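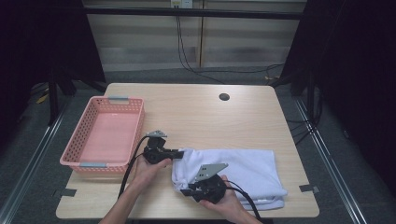 Calloway asks whether the two hands are logged as one stream or two, and says the old notes gave both answers. Two streams, one clock. The notes have been corrected.

Fimine Fold, data card
Version of December 13, 2019
Maintained by Genura

Contents
1674 episodes of two-handed cloth work on a tabletop, recorded with hand-held grippers. 633 are towel episodes. 432 use smaller cloth items. The rest are mixed and carry the tag "other" until someone sorts them.

Views
Each episode has a head view and a view from each gripper. The gripper views are close and show mostly fingertips, cloth and tabletop. Train on them together with the head view — alone they lose track of where the cloth sits on the table.

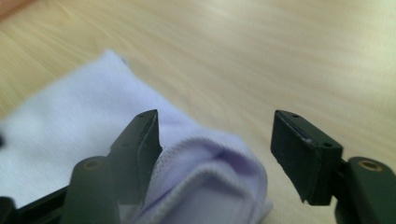
Gripper view: both fingertips, gap open, folded white fabric on the tabletop.

Labels
Grasp and release times are marked by hand. Finger opening comes from the gripper log. Where the two disagree by more than 10 steps, the episode is flagged and left in.

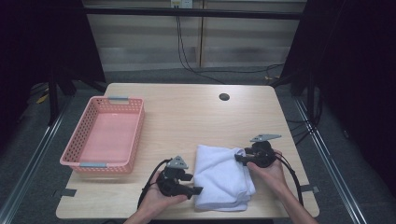
Head view: both grippers at the folded towel, empty basket at left.

Known problems
Episodes recorded before June have no finger opening for the left hand. White cloth on a pale top gives weak edges, and the Stolteck segmenter drops thin folds. Masks are not shipped for that reason.

Splits
Split by episode, never by step. Flagged episodes stay out of the test set.

Loading
Read index.csv first. Paths are relative to the root folder — do not rename the view folders.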